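The napkin drawer, and other November problems

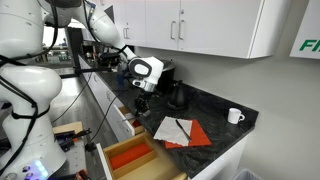 Nokbridge, November

I have a thing about paper napkins. I buy them for a party that needs maybe 2 and then I own the rest of the pack forever. Last weekend I finally dumped the whole drawer out and there were 139 of them in there (yes, I counted, it was raining!).

So now we use them up. White on top, orange-red underneath, knife-like utensil laid across at a slant, mug over by the corner of the counter where I can grab it. That's my whole idea of setting a place and I love it. The orange-red makes the black countertop look a lot less gloomy this time of year, and the gray veins in it hide crumbs like you wouldn't believe.

The black kettle stays back by the wall. I did try keeping it in a cupboard for a while, because every tidy-kitchen blog says to clear your counters, but I make tea all day long and I was just carrying a kettle back and forth like a crazy person. It's out for good now.

Next up is the drawer itself. I want dividers, and the ones I like from Hollenstein cost 38 dollars, so for now it's going to be a shoebox lid cut in half.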